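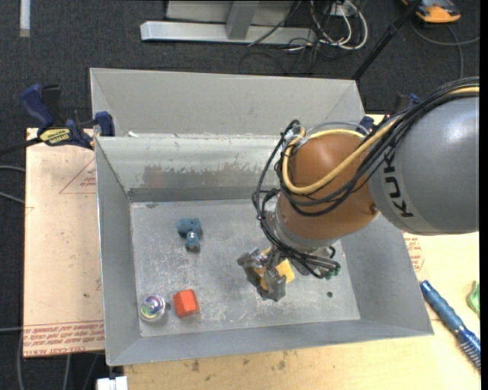

Jade Garside
Dataset maintainer, Custislow Stockroom Notes

Custislow Stockroom Notes

Short handwritten notes from the stock books of a hardware wholesaler, typed up and lightly tagged. The notes were written by counter and stockroom staff at Clegg, a family firm that sold fasteners, hinges, pipe fittings and paint to local trades. They record what ran low, what came in short, what was moved and who was waiting for it.

Last updated: 9 August 2025

What is in the release

notes.csv: one row per note, 346 rows
books.csv: one row per stock book, 5 rows
terms.txt: shop words and abbreviations with plain meanings
CHANGES.txt: edits made since the first release

Columns in notes.csv

note_id: a number that stays the same between releases
book_id: matches books.csv
page: page number as written in the book, blank if the page has none
text: the note as written, including misspellings
text_plain: the same note with abbreviations written out
kind: shortage, delivery, move, customer, other
hand: a letter for the handwriting, A to F, or U for unknown
unsure: yes if any word in the note was hard to read

A note looks like this in the text column:

3/8 coach bolts dn to last box, Vekport say Feb

And like this in text_plain:

3/8 coach bolts down to last box, Vekport say February

Where the notes came from

Marjorie Naylor kept the books when the shop closed and lent them for scanning. She worked the counter for most of the period they cover, and hand B is hers. She read through the typed text and fixed a good many words, mostly names of fittings that have gone out of use. She also wrote the first version of terms.txt.

The books were never meant as a full record. Orders and invoices were kept separately and are not included. A note got written when someone needed to tell the next person something, so busy weeks can be thin and slow weeks can run to several pages.

How the notes were typed

Each page was typed once from the scan and then checked against the book itself. Line breaks inside a note were dropped. Crossed-out words were left out unless the note made no sense without them, in which case they are in square brackets. Underlining is not kept. Where two notes ran together, we split them at the change of handwriting or ink.

The kind column was filled in by 2 people working separately. They disagreed most often on move and other. Disagreements were talked through and one label was kept; the earlier labels are not in the release.

Of the notes, 171 are marked shortage. The rest are spread unevenly, and customer is the smallest group.

Names and privacy

Customers' names have been replaced with [customer]. Staff first names were replaced with the hand letter where we could match them and with [staff] where we could not. Supplier names such as Vekport and Guklow are left in, as the notes are hard to follow without them. If you find a personal name we missed, please send the note_id and it will be removed in the next release.

Known problems

Book 3 has water damage on its lower corners. Most of the unsure notes come from it.

Sizes are a mess. Staff mixed inches and millimeters, sometimes in one note, and often left the unit off. We did not guess. If the unit is missing in text, it is missing in text_plain too.

"Guk" means Guklow in books 1 to 4. In book 5 it is also used for a brand of sealant that Guklow supplied, and we could not always tell which was meant. Those notes are written out as "Guk" in both columns.

Hands C and E may be the same person. Marjorie thinks so. The letters have been kept apart for now.

Suggested uses

Practice material for expanding abbreviations, small labeling exercises, and local or trade history. The set is too small to train much on its own, and it should not be used to work out sales or prices.

Loading the files

All files are UTF-8. Fields are separated by commas, and text fields are quoted. Some notes start with an equals sign, so import the text columns as plain text if you open them in a spreadsheet.

Terms of use

Free to copy, share and change, with credit to Custislow Stockroom Notes. Scans of the pages are not part of the release. Requests to see them go through the maintainer, who will pass them on to Marjorie Naylor.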